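Progress report to the Stultico grant team: Lekley junior soccer, first half of the year
Monday, June 10, 2024

12 shares | 3 comments

Hi all, and thanks for giving me an extra week on this one. The spring league ran right up against the deadline and I wanted the final registration number in here before I sent anything. So, 276 kids signed up across the under-8 to under-14 age groups, and I'm thrilled with that! Your target for us was 300 by the end of the year and we still have fall sign-ups to come, so I feel good about getting there (the under-14 girls are the thin spot, more on them below).

The indoor winter block went better than I'd planned for. We started it in December at the Timatwood gym, and it was meant to be a stopgap while the outdoor fields were closed. The kids loved it. The small space made them pass quicker and talk to each other more, and two of the coaches have asked to keep an indoor evening going all year. I'd like to say yes, but gym rental is our biggest cost after referees, so it depends on what Timatwood quotes us for the fall.

On the fields themselves, the near pitch at Sotomayor has been reseeded and is playing nicely. The far one still floods at the south goal whenever we get a hard rain, and we lost three Saturdays there in the spring. I moved the under-10s onto the near pitch and squeezed the kickoffs closer together, which the parents put up with very patiently. Drainage was never in this grant, I know, but I'm flagging it now so it isn't a surprise when I bring it up at renewal time. 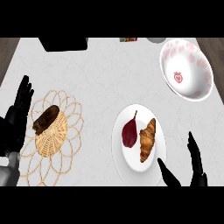
Team meals after away games were the line you asked me to keep a close eye on, so I have. We budgeted $2000 for the year and have spent $1000 of it, so we're right on track at the halfway point. I dropped the drive-through stops early on and we now eat back at the clubhouse, which is cheaper and gives the kids a chance to hang out with the team they just played (some real friendships there!). All it takes is a big white tabletop and a large bowl of something – pasta, usually – and everybody is happy. I'll keep it going in the fall with the same budget, no increase needed.

Coaching is where I've fallen a bit behind. The plan was to have every age group led by somebody with the basic certificate by now, and we're at all but two. The course we had our eye on filled up before I got our people on the list. That one's on me. They're booked for the next round in August, and in the meantime each of those groups trains alongside a certified coach, so the sessions are covered.

Back to the under-14 girls. We had enough for one squad but never quite enough for subs, and they played some very long afternoons because of it. They still finished fourth, and they beat the league leaders 2–1 in the last week, which I watched through my fingers. I want to run two free open evenings at Sotomayor before school starts and see if we can pull in a few players from the middle school. The cost is small and I can cover it from what's left in the publicity line.

Next up for me: the gym quote, the referee schedule for the fall, and new nets for the near pitch (the old ones have holes a keeper could crawl through). Receipts for everything up to the end of May are in the shared folder. If you'd like to come see a game, opening weekend at Lekley is the first Saturday after Labor Day, and I'll save you a spot on the sideline.

3 comments | Share this report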